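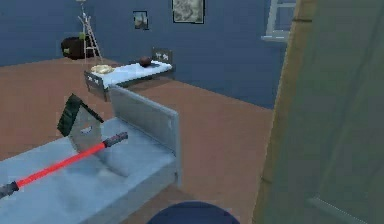
Trurero Matchday for Clubs

Team schedule, results and ticketing app for amateur and semi-pro soccer clubs
Made by Plamov
Works on iPhone, Android phones and in any current web browser

Overview

Trurero Matchday is an app for soccer clubs that play in local and regional leagues. Players, parents and supporters use it to see the schedule, follow the score, read club news and buy a ticket. Club staff use the same app, with a staff login, to enter lineups, post results and check tickets at the gate.

Each club gets its own home screen with its crest and colors. A supporter who follows more than one club sees them side by side and can switch with a swipe. No account is needed to read the schedule or the table. An account is needed to buy tickets, to get alerts and to reply to a squad call-up.

What supporters get

Schedule and results for every team in the club, including youth and reserve sides
Live score with goals, cards and substitutions, as entered by the club's match reporter
League table, updated when the referee's result is confirmed
Alerts for kickoff, goals, full time and postponed games, each of which can be turned off
Digital tickets that open without a phone signal once they have been downloaded
Field address with parking notes written by the club

What club staff get

Squad list with availability. Players answer yes, no or maybe, and the coach sees the answers in one place. A reminder goes to anyone who has not answered by the evening before the game.

Lineup builder for 11-a-side, 9-a-side and 7-a-side. A lineup can be saved and reused. It stays hidden from supporters until the coach publishes it.

Match reporter mode. One person at the field enters events with large buttons. If the signal drops, the entries are kept on the phone and sent when it comes back. The clock can be corrected by hand at any time. A second reporter can take over at halftime by signing in with the same match code.

Gate mode. The phone camera reads the ticket code and shows green or red. Two or more phones can work the same gate. Season passes and single tickets are read in the same way.

News posts. Text and up to 20 photos per post. Posts can be set to go out at a later time.

Plans

Starter: one team, up to 26 players, schedule, availability and live score. No ticketing.

Club: up to 34 teams, everything in Starter, plus ticketing, gate mode, news posts and club colors.

Club Plus: everything in Club, plus the Clavari display kit for showing the score and lineup on a clubhouse TV, and imports from most league spreadsheets.

All plans are billed by the season. A club that signs up after the season has started pays for the remaining months only. Plans can be moved up at any time and moved down at the end of a season. Prices are shown in local currency after you pick a country on the order form.

Ticketing

Tickets are sold inside the app and on the club's web page. The club sets its own prices and can offer adult, youth, senior and family tickets. Standard capacity is 400 tickets per game. Larger grounds can ask support to raise it, and should do so at least three working days before tickets go on sale.

Payouts are made weekly. Refunds for a game that is called off can be sent to all buyers in one step from the staff screen. If the game is moved to a new date, tickets stay valid unless the club chooses otherwise. 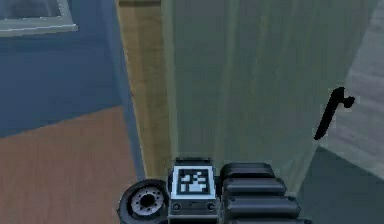

Dwayne Dunleavy writes that his club used the app through all of last season and that gate mode saved them from printing tickets, but he would like the goal alert to name the scorer right away instead of waiting for the reporter to pick a player. Plamov's reply: in the current version the reporter can choose the player first and then press Goal, and the name goes out with the alert. The setting is called Player First and is found under Match Reporter, Options. It is off by default.

Morenike Osagie asks whether parents can answer for children under 13. Yes. A parent account can be linked to more than one player, and the youth player does not need a phone or an email address.

Four stars from Wulan Pattinasarany: "Good for the schedule. The table was a day behind twice in the fall. Support answered quickly."

Requirements

iPhone with iOS 16 or later
Android phone with Android 10 or later
Camera needed for gate mode
Data connection needed for live score and ticket purchase

Tablets are supported for lineups and match reporting. Gate mode runs on tablets but is slower to read codes in low light.

Changes in the latest version

Added water break button to match reporter mode
Added dark screen option
Fixed away kit colors showing on home games
Fixed duplicate alerts for supporters who follow two teams in the same match
Schedule export now includes the field number

Getting set up

Order online and choose a plan. The club administrator gets an email with a setup link, which is good for seven days. Upload the crest as a square file, add teams, then invite coaches by email. Clubs moving from Ajayi Team Sheets can bring over player names, shirt numbers and past results. Photos and messages are not carried over.

New clubs that want the app ready for a September start should order by the end of July. Setup questions go to Amarachi Adebisi on the clubs desk, and billing questions to Kayode Bako. Both can be reached through the Contact tab, Monday through Friday.

Page last updated Sunday, May 10, 2026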